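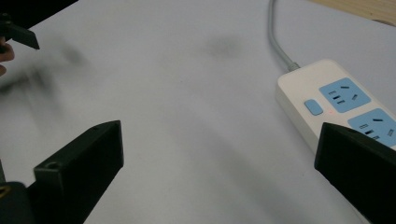 Figure 5. Power strip with the indicator light on, and the fingers of the hand-held gripper.

Gravby hand-held gripper: power and first check

1. Set the power strip on a flat table and run its cord away from the area where you'll be working.

2. Plug the Gravby charging dock into the strip and press the switch. The small red light beside it should glow.

3. Seat each gripper in the dock until it clicks. A full charge takes 34 minutes.

4. Lift the grippers out, one per hand, and squeeze each trigger slowly. The fingers should close evenly at their tips.

5. If one finger lags, tighten its screw a quarter turn with the supplied key and repeat step 4.

Note: Keep the fingers open when you switch on. The gripper takes its zero position from wherever they are at start-up.

CAUTION: Do not pick up or turn a live power strip with the gripper. The finger tips are not insulated.

Colour codes for the dock light are listed under Fault 221.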